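The Tollen paper mill opens to visitors for one weekend each August, and I went this year with a timed ticket for 10:40. The mill is at the bottom of Telham, a short walk downhill from the bus station. Parking by the gate is for staff only, so leave the car at the top of town.

Tours run in groups of 19. Ours began in the old rag room, where cotton offcuts used to be sorted by hand. The tables still have blades set upright in them for slicing off buttons and seams. Cotton now comes in already sorted and baled, and the room holds a small display of samples, from blotting paper to a heavy drawing sheet.

From there we crossed the yard to the beater house. It's loud, and ear plugs are handed out at the door. The fiber goes round an oval tub under a heavy roll until it's fine enough to hold together as a sheet. Our guide scooped some out in a glass jar of water and held it up to the window so we could see the strands. The long batches take most of a shift.
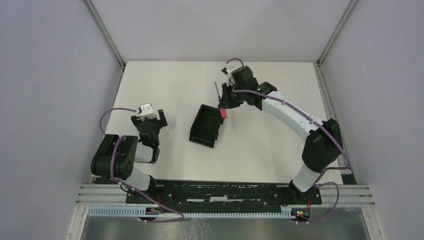

The paper machine itself is 75 feet long and was bought secondhand from a mill in Beddoe that had closed. It makes one grade at a time. On the day we went it was running a cream writing paper, and the wet end smelled a little like laundry. Visitors stay behind a yellow line on the far side, which puts you close to the drying cylinders. It's hot there. Wear something light and bring water, as the only fountain is back in the entrance hall.

I had hoped to see the watermark roll changed, but that's done early in the morning before the first tour. A spare roll was out on a stand, and we were allowed to run a finger over the raised wire letters.

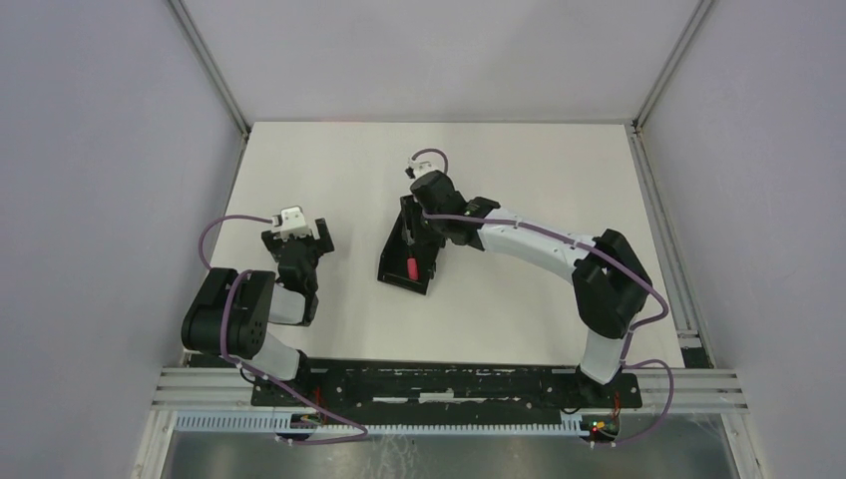

*Reading time: 3 minutes*

The last stop was the finishing room. Sheets are still checked by eye here, both sides, and the rejects go back to the beaters. A stack of 400 sheets was being wrapped while we watched, and the woman doing it folded the ends without tape, only a paper band and a dab of glue.

After the tour you can make a sheet of your own in the shed by the river. It costs extra and the line was long by noon. You dip a mold, shake it, turn it out on felt, and come back for it later. Mine came out thick at one corner.

The shop sells seconds by weight, and these are the best buy. I picked up a bundle of Galutitz, their rough watercolor paper, with a few dents along the edges. Cards are accepted. The café has soup, rolls, and not many seats.

The tour took an hour and 17 minutes, a bit longer than the ticket said. There are two flights of stairs with no elevator, but staff will take people around the ground floor separately if asked at the desk. Tickets for next year go on sale in the spring.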